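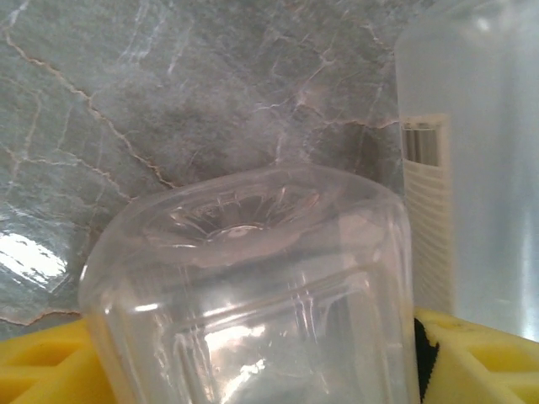 Renata Farías wrote in last week to say that the county has no business telling a town of 3405 people how to run its own polling places, and that Lakmont should take the matter to the state if it has to. I read her letter twice and I'm with her on the first half, all the way!

The county board wants to close the Trestlow precinct and send its 335 registered voters across the river to vote at the high school. It would save $2000 an election. I've voted at Trestlow in every primary since I moved out here, and I love the place: the squeaky gym floor, the line that bends around the bleachers, people catching up on whose barn roof blew off. Turnout there beats the rest of the county nearly every time, and I can't think of a better use for two thousand dollars.

Where I part ways with Farías is the appeal to the state. Jarlath Carroll tried that over the Peeters Road annexation and it ate up 23 months, with lawyers on both sides paid by us. We have something faster. The board takes public comment Thursday at 7, three minutes a person, and two of its five members are up for reelection in June. They live here. They shop here. They'll listen if the room is full (I really believe that, I've seen it happen with the library hours).

So come! Bring your neighbor, and bring your teenager who can't vote yet. I'll be up front with my three minutes written on an index card.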